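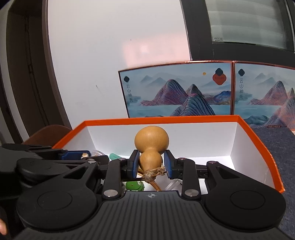

Minutes – Craft and Display Group

April meeting, held in the back room at Povport. In the chair: Mostafa Nasr. Notes: Jahangir Bepari.

Mostafa welcomed everyone warmly and thanked those who had stayed so late last time to finish the shelf labels. The last minutes were agreed.

Bottle gourds. We had a long and very happy talk about the gourds for the Lutari table. Everyone loved the golden-brown one with the narrow waist and the twine around its stem, and it was agreed the twine should stay on, frayed ends and all – a trim was suggested, but the feeling was that it would lose its charm. Gourds will go into the white boxes one at a time, and please, do mind the stems! Jahangir will ask Walex for 14 more boxes.

Money. We hold 287 in the tin, and 80 of that was set aside for tissue and string.

Leaflets. Bensaid can print 3000 by the end of the month if the wording reaches them soon. Mostafa to send it, with a line added on how to dust a gourd.

Any other business. The kettle is leaking again. Jahangir will bring his own next time.

Meeting closed at 8:40 p.m.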